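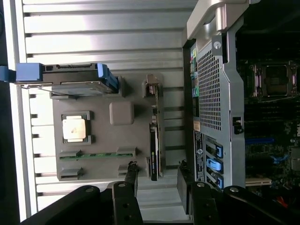

Wrist view, parts tray beside the open workstation. CPU and memory on the tray, socket empty.

January, equipment planning, before lunch

Went through the quotes for the second cell. The request as it stands has a new gripper, a wrist camera upgrade, a set of machined fixtures and a service plan. I was asked to put numbers next to each line and say which ones we need. My short answer is one of them, maybe.

Poltside wants $1,847 for the machined fixture set. It's a nice drawing. It is also a drawing of what we already print, with the pockets in the same places and a tighter tolerance on the CPU recess. I asked what the tolerance buys us and got back a sentence with the word "repeatability" in it. Repeatability of what? If the chip sits a hair off in the pocket, the fingers center it on the way up. Our trouble is at the other end of the move, over the socket, and a better pocket does nothing for that.

Printed trays do wear. The retaining clips for the memory are the first thing to go, and when one gets soft the module leans. Fine, print another. I priced the filament and the machine time and I can't get anywhere near the Poltside number even if I assume we ruin trays out of spite.

Note to self: the tray file has been edited by several of us and the version on the shared drive is not the one we are running. Fix that first. Costs nothing.
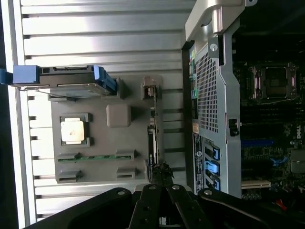
Printed tray and Dell chassis, side panel off. Upper memory slot on the tray in use, lower one free.

Cinden, the camera upgrade. Higher resolution, better low-light figures, $400 over the unit we budgeted for. The demo clip is shot on a matte black table with one part on it. We work over a ribbed aluminum platform that throws light back in stripes, next to a case full of metal mesh. I'd like to see their clip over that. I wrote and asked whether they would run our tray and our rails with their camera for a day before we commit. No answer yet.

Also, and I keep saying this in meetings: the present camera is not resolution limited for what we ask of it. You can tell a seated module from a bare slot. What you can't do well is see past the fingers once they are down close, and more pixels of black finger is still black finger. A second fixed view would help more. We have a spare bracket.

Things that belong in the budget and are not in it:

Donor workstations. We assume the cases we have will last forever. They won't. Socket pins bend, and a bent socket ends the usefulness of that board for this task. I put in a line for 2 replacement machines, used.
CPUs of the same package. The heat spreaders pick up smudges and scuffs and I don't want that turning into a vision variable halfway through.
Cable management on the arm. Boring, never funded, stops work more than anything else on the list.
Bench time for whoever has to reset the parts between runs. That is a person's afternoon and it should have a number beside it. 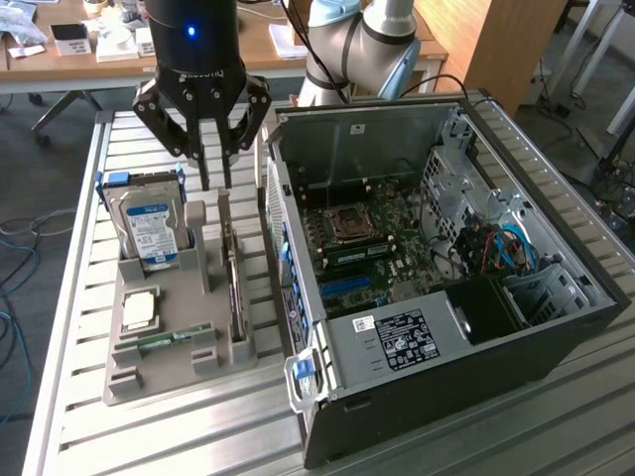
Poltside wrote back after I sent them the above, and to be fair it was a decent reply. They say the fixture set should be judged on changeover, that a shop moving between several chassis models saves its money in swapping plates, and that printed trays creep under clamping in a way we won't notice until the second or third month. They offered to lend one plate at no charge.

I'll take the loan. I don't clamp the tray hard enough for creep to worry me, but I've been wrong about plastic before. The changeover argument doesn't apply to us yet. We run one chassis type and nobody has promised a second.

Gripper line next. Karagiannis quoted a unit with a force sensor built in, and I can't find anything in our logs that says the present one is short on force sensing. I can find plenty that says our approach angle is sloppy.

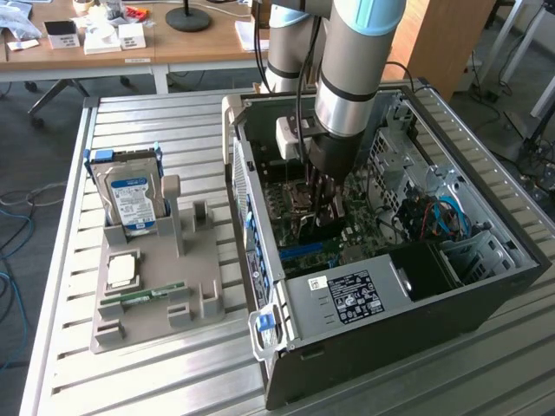
A second arm is where the real money would go, so I want the case for it made properly before anyone signs. The claim is that one arm holds and the other inserts. Holds what? The case lies flat on the rails and has no reason to go anywhere. For the CPU the arm comes straight down from above onto the socket area and has open air to do it in. The drive is a different story. On that side you have the metal cages with the red, blue and black cables bundled in them, and I can believe that a second set of fingers to keep cables clear would earn something. So would a cable tie. Try the tie.

Jorken sells the service plan and wants it decided along with the arm. I don't like the bundling. The plan covers 100 percent of parts, according to the cover page, and then page two takes out fingertips, cables and anything mounted by the customer, so pretty much everything we break. Asked for a price on the plan alone.

Where the list stands this afternoon:

Fixture set – no, borrow the plate
Camera – hold until Cinden runs our setup
Gripper – no
Second arm – not until the cable tie has had a fair try
Service plan – waiting on Jorken
Donor machines, CPUs, arm cabling, bench time – yes, added

If anyone disagrees on the gripper, please put the log lines under this entry and I'll look again.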